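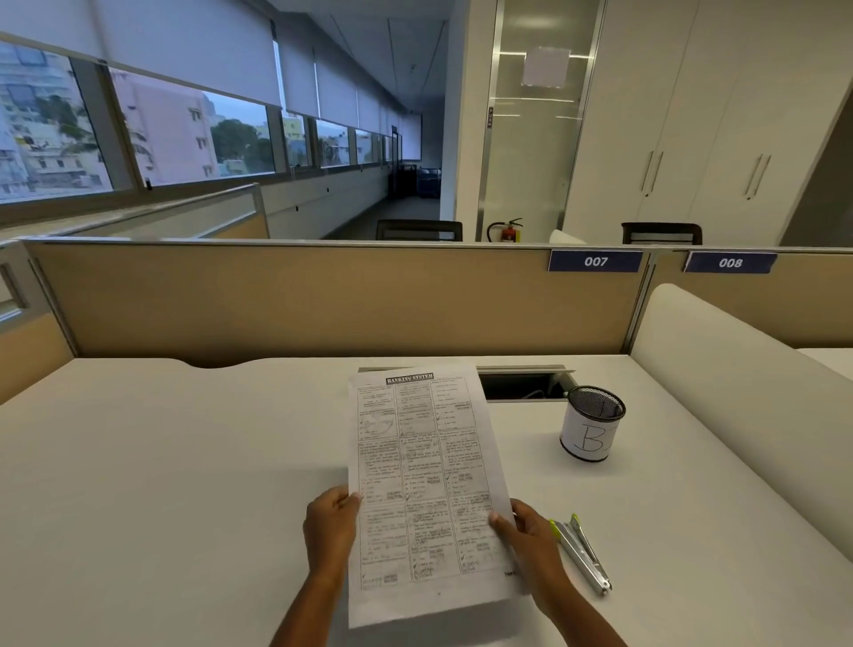 Who can open a public comment period in Clanier?

Any user with the Clerk or Deputy Clerk role can open one. Users with the Drafter role can prepare the settings and save them, but the Open button stays gray until a clerk signs in.

Section 5. Setting up a comment period on a draft ordinance

Use this section when a draft ordinance has been introduced and the public is to be invited to comment in writing. For comments on zoning maps, use Section 6. The steps are different there and the two kinds of record can't be merged afterward.

Before you start

Have the final draft text as a single file, the agenda item number from Pamis, and the closing date approved by the legislative office. The draft must already be marked Introduced in Pamis. If it is still marked Pending, Clanier will not find it.

If your county publishes notices in a newspaper, find out the paper's deadline first. Royer County, for instance, has to send its notice text by noon on Thursday, and the closing date appears in that text.

Opening the comment period

1. Sign in to Clanier and select Ordinances from the left menu.

2. Select New comment period. Enter the Pamis item number, without spaces or dashes, and select Find.

3. Check the title that comes up. It is copied from Pamis and can't be edited in Clanier. If it is wrong, cancel, correct it in Pamis, and begin again from step 2.

4. Upload the draft text. Files with tracked changes are accepted, but the public will see the changes and the names attached to them. Accept or remove all changes before uploading unless you mean to show them.

5. Add a plain summary. The summary is shown above the draft on the public page and is what most readers see first. Say what the ordinance would change and when it would take effect. Leave out the arguments for and against.

6. Set the opening and closing dates. Comment periods close at midnight local time at the end of the day you choose. If your local rules name another hour, such as close of business, turn on Custom closing time and enter it.

7. Choose who may comment. Residents only asks each person for a street address and checks it against the county address list. Anyone skips the check. Addresses are never shown on the public page under either setting.

8. Select Preview and read the page as the public will see it. Links do not work in preview.

9. Select Open. A confirmation goes to the clerk's email and to the sponsor of the ordinance if one is listed.

Caution: Once a comment period is open, the draft text is locked. You can extend the closing date, but you can't replace the file. If the draft is amended during the period, close the record, mark it Superseded, and open a new one. Comments already received stay with the old record and remain public.

Note: Changing the summary is allowed at any time. Each version is kept and can be seen under History.

Entering comments received on paper

Letters and comment forms handed in at the counter count the same as comments made online. They have to be entered by staff.

1. Stamp the letter with the date received. Clanier uses this date, and the date of entry is stored separately.

2. Open the comment period and select Add paper comment.

3. Scan both sides, even when the back is blank, and attach the scan.

4. Type the name as signed. If the signature can't be read, enter Illegible and leave the position field on Not stated unless the letter makes it clear.

5. Cover phone numbers and email addresses with the Redact tool, then select Save.

A letter with more than one signature is entered once, as one comment, with the other names in the Cosigners field. Petitions with signature sheets do not belong here. See the petition section of the Firus reference guide.

Comments stamped after the closing date may still be entered. They are marked Late and listed on their own page, and it is up to the legislative body to decide how to treat them.

Hiding a comment

A comment may be hidden from the public page only for the reasons listed in your local policy. Load that policy under Settings, Moderation, before the first period opens. The person hiding the comment must pick a reason from the list, and the public page will show that a comment was hidden and why. Hidden comments are still part of the record and are included in the final report.

Do not use Hide for duplicates. Mark these as Duplicate, which keeps them visible and leaves them out of the totals.

If something goes wrong

Error 532 means the item number was found in Pamis but is attached to a different meeting body. Check that you are signed in under the right body at the top right of the screen. Users who serve both the county board and a planning board see this error most often.

If the public page does not appear after you select Open, wait up to 5 minutes and reload. If it is still missing, do not open a second record. Call support and give the item number.

If the address check rejects a resident, look the address up in the county list yourself. New streets are often missing. A clerk can accept the comment by selecting Override, and the override is logged with the clerk's name.

Questions about account roles go to Ulises Zapata at Firus support. Questions about the Pamis connection go to Sebastián Leiva. The connection settings were moved in the June update and are now under Settings, Linked systems.

Continue to Section 6 for zoning map comments, or go to Closing and Reporting if your period has already ended.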